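Search this site... Go

October 16, 2026
By Filipa Simões

Small drawers, small things: sorting the desk box

The stationery at Hastomier had been living in biscuit tins since we moved in. Rubber bands were in with drawing pins, paper clips were in with spare keys, and the stamps had stuck to a roll of tape. I bought a tinted plastic box with compartments from Zonton in the spring and then left it in its wrapping until this month.

I did the job over 3 evenings on the long table upstairs. I put a white sheet down first, as the clips are hard to pick out against bare wood. The tins came to 1445 pieces in all. I know this only because the insurance form for the Minja workshop wanted a stock figure for everything, and the stationery had to go on it with the rest. Of those, 400 were paper clips and 70 were rubber bands. Most of the remainder was drawing pins.

The rubber bands were the worst of it. Old ones go brittle and snap, or they melt on to whatever is next to them. I stretched each one once and threw out any that showed cracks. The good ones went by width, thin at the front and thick at the back. Colour made no difference to anything, so I ignored it.
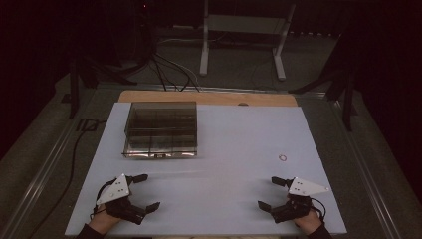

The tinted box on the white sheet, with one orange-red band lying well over to the right.

Clips went in next, small and large kept apart. Drawing pins need a compartment to themselves, and I would put them somewhere you don't reach into without looking. I lined theirs with a bit of felt from the Cidetti offcuts, which also cuts down the rattle when the box is moved.

Labels can wait. I tried them on the last box and had to peel them all off again when I changed my mind about what went where. A strip of masking tape and a pencil will do until December, and then I'll write them properly.

Smoky plastic shows every fingerprint, so keep a soft cloth nearby. Washing-up liquid in warm water is enough for cleaning it. Kitchen roll leaves fine scratches on the glossy parts.

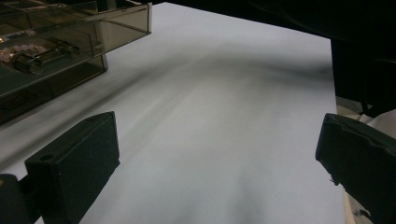 Tamsin wrote to say that she keeps her rubber bands in a jar with a pinch of talcum powder, shaken up so that every band gets a little, and that they stay stretchy for years that way. She also thinks the felt is a waste of time and that a square of old tea towel does the same job.

I have put talc in with the thick ones and left the thin ones as they are. The empty tins are by the back door at Hastomier if anyone wants them.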